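Household recordings pass 750 at Movotdale

Movotdale, 25 March 2022

Farkon has now gathered 753 recordings of household chores for Testa, its learning system for robot arms. The work began in January with 100 recordings of towels and other small cloths.

People do the chores in ordinary homes with a hand-held gripper – no robot is needed on site. Each recording is checked at the Movotdale office before it is added to the set. Another 200 are planned, mostly in bedrooms and laundries.

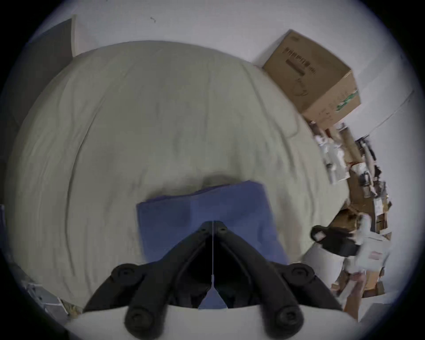
Do the homes have to be tidied first?

Farkon asks people to leave their rooms as they are, so that the system learns from ordinary clutter.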